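HILLHOLM ALLOTMENT AND GARDENS ASSOCIATION
Minutes of the General Meeting held in August at the Gilchrist Rooms, Hillholm

The meeting opened at 7.00 pm. The Chair presided. The Secretary took the minutes.

1. Apologies
Apologies were received from the Vice-Chair and from the representative of the parish council.

2. Minutes of the previous meeting
The minutes were approved with one correction. Under item 5, "lower gate" should read "lane gate".

3. Matters arising
The Secretary reported that the landlord had replied to the letter concerning the boundary hedge. The landlord accepts responsibility for the length between the lane gate and the culvert. The remainder stays with the Association and will be cut after the nesting season.

The padlock on the tool store has been replaced. Keys may be collected from the Secretary on return of the old key.

4. Water supply
The Site Secretary presented the quotation from Usari for renewing the pipe along the main path. The price is £3,000, including the reinstatement of the path surface but excluding new taps. Members on the upper plots reported poor pressure in the evenings throughout the summer. One member asked whether the pipe could be patched for a further year. The Site Secretary replied that the joints had been repaired on several occasions and that the contractor would not guarantee another repair.

It was proposed and seconded that the quotation be accepted, with work to begin once the supply is turned off for the winter. Carried, with two members abstaining.

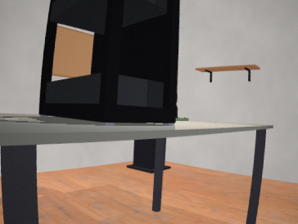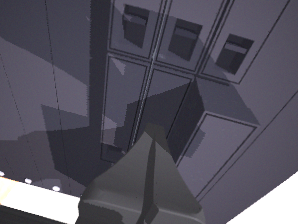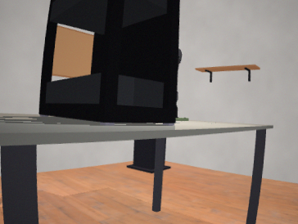
When will the water be turned off for the winter?
The supply will be turned off at the end of October, and members should fill their butts before then.

5. Plot lettings and waiting list
There are 37 names on the waiting list. Since the last meeting 6 plots have been relet, two of them as half plots. The meeting discussed whether half plots should be offered first to all new tenants. Views were divided and the item was deferred to the annual general meeting.

Two notices of non-cultivation have been issued. One tenant has since resumed work on the plot. The other has not replied and a second notice will be sent.

6. Rents
The Chair proposed that the rent for a full plot remain at £80 for the coming year. Agreed. The charge for a half plot will remain in proportion.

7. Composting and bonfires
Members were reminded that bonfires are not permitted before the end of September. A complaint had been received from a resident of Hurine Close regarding smoke. The Secretary was asked to reply on behalf of the Association and to place a copy of the rule on the notice board.

Diseased potato and tomato growth must be taken off site and must not be added to the shared heaps.

8. Any other business
A member asked that the speed limit on the main track be signed at both ends. The Site Secretary will obtain a price for two signs.

The offer of surplus strawberry runners from the upper plots was noted with thanks.

The meeting closed at 8.35 pm. The next meeting will be held in November at the same place.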